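The club at Vokondale started with one real arm and a waiting list. It now has 131 members, and most of their hours go into a simulator called Groromura, where any student with a laptop can load the same station and break nothing.

Cyprian Nowakowski, who runs the June qualifier, sets a tidying task: dishes, small items and storage crates on a perforated platform, one arm, 4 minutes per run.
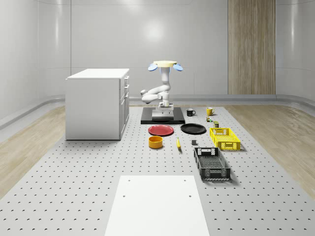
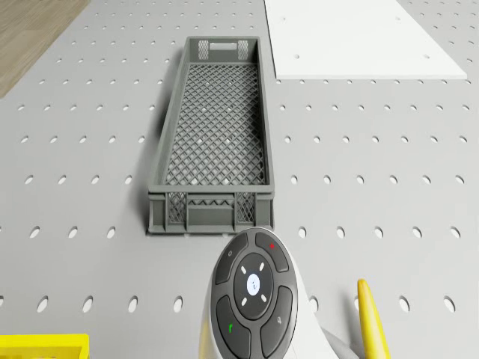 Simulated views of the station used by the Vokondale club, with crates on the perforated surface.

Scoring is automatic. A dropped mug costs more than a slow one. The Jatham team logged 2977 runs over the term and still lost points on grasp angle at the crate walls. Their fix was a shorter approach path, tested over 154 further runs. The Domański trophy goes to the best median score.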